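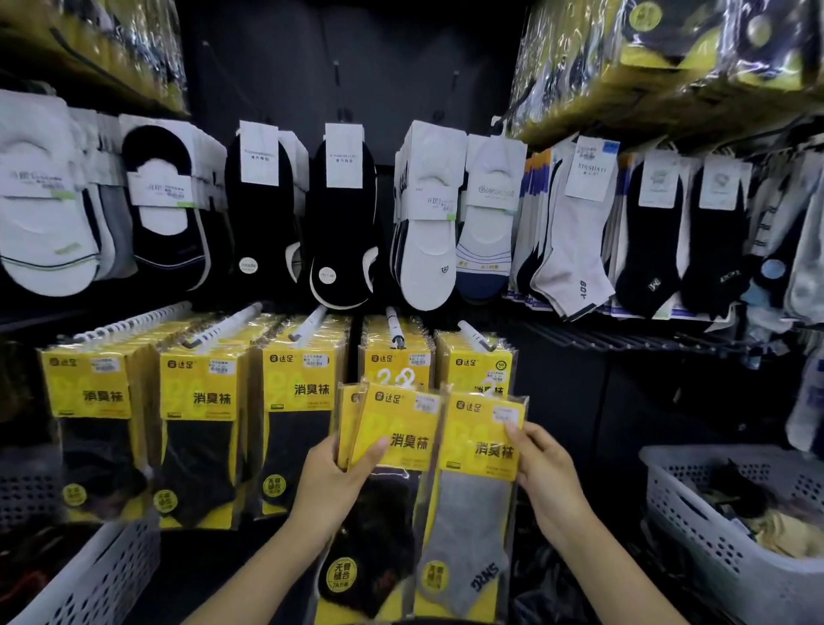

Black or light gray? Deodorizing socks, yellow headers, one pack of each.

I love a sock wall! Pegs, packs, every color in its own stack, and you can see what you've got without digging. My favorite sock trick came straight off one: buy one style, in two colors at most, and stick with it. Pairing after laundry takes me four minutes now, and the odd ones nearly always find a partner.

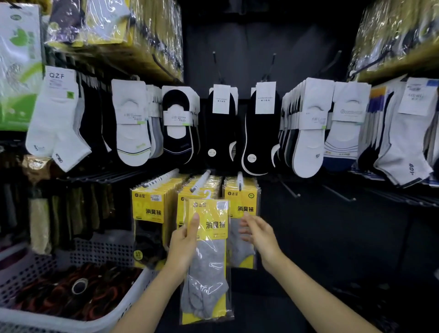
Skosau Home Notes, No. 96

Take the pack down and look through the clear sleeve before you decide. Low-cut pairs sit lower than you'd think, so check them against your everyday shoes (mine are old canvas slip-ons). Save the little plastic hooks, too! Dilani Jayasinghe hangs her hiking gloves on them inside the closet door.
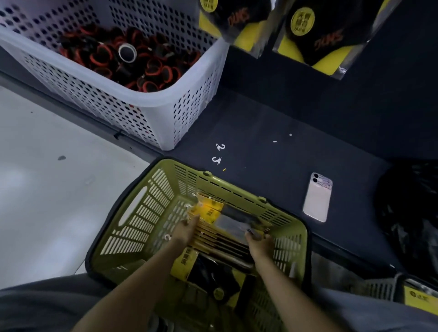

Small stuff does best in a basket with holes in the sides. Air gets through, and you can shake the dust out over the sink. Pile things in with the edges up and pull from the top. I switched our hall shelf over in September and it still looks great, even with up to 50 little things in one basket.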